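# Keep the badge, pay the bus fare

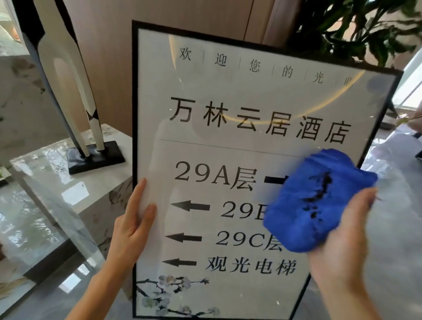

*A framed sign gets a wipe with a blue cloth.*

Clorkbridge council has opened nominations for its October community awards, and I can't share the excitement. Last year 33 people went home with a certificate and a handshake. I clapped along with everyone else. Then I asked Kamala Rai, who had just been honoured for running the Sundaram lunch club, what would help her most. She wanted the hall rent frozen. It went up two months later.

I don't doubt the winners. Nithin Reddy has driven neighbours to hospital for six years and deserves any praise he gets. What I doubt is whether praise costs the council enough to mean anything. The evening itself came to £1440 – more than the £1039 the lunch club pays for its hall in a year.

Supporters say awards bring in new helpers. Perhaps they do, but I've asked twice for figures and had a leaflet back. Lavanya Kulkarni, who sits on the judging panel, told me recognition "sends a signal". To whom? People who already give up their evenings know the work matters. They'd like the petrol money.

So nominate your neighbour by all means. I've put Nithin's name forward again, and in the box marked "further comments" I asked who pays for his parking.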